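Salameh Handling Standards Project
Progress report to Brundedel
27/07/2025

Work package 2: rules for recording two-handed cloth tasks

The draft rules have been in use at both sites, Cukance and Vestent, since January. In this period operators completed 461 recordings under them. Nearly 30 were rejected at review, mostly for a missing start pose or for cloth that left the view before release.

The rules on grip are now stable. Both grippers must hold the garment before any lift or fold begins. The cloth may be pulled straight but not stretched, and seams are not to be used as the only grip point. Hand units are used in matched pairs with the same kit number, and the left and right units are not swapped between kits.
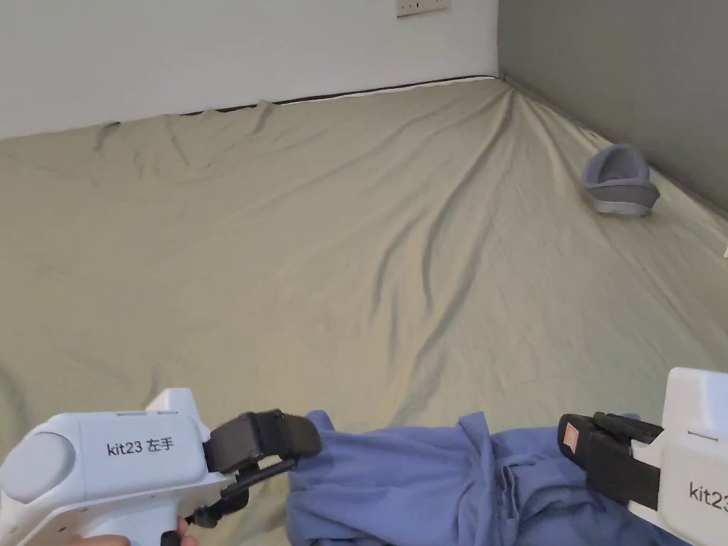
Rules on the work area took longer to settle. The first draft required a bare floor, which Vestent could not meet without moving to another room. The current text permits a plain floor covering, provided that its color differs clearly from that of the garment. Wrinkles in the covering are allowed. Household items may remain in the area if they are out of reach of the jaws and are not moved during a recording.

Two points are open. The sites disagree on whether a dropped garment ends the recording or may be picked up and continued. Cukance ends it; Vestent continues and adds a note. The review form has no field for such notes, so the two sets cannot yet be compared. We propose to add the field first and decide the rule afterward.

The second point is jaw inspection. The draft calls for a check of pads and straps before each session but sets no wear limit. A proposed limit will be sent to both sites with the next revision.

Spending is within the approved budget. No change to the delivery schedule is requested.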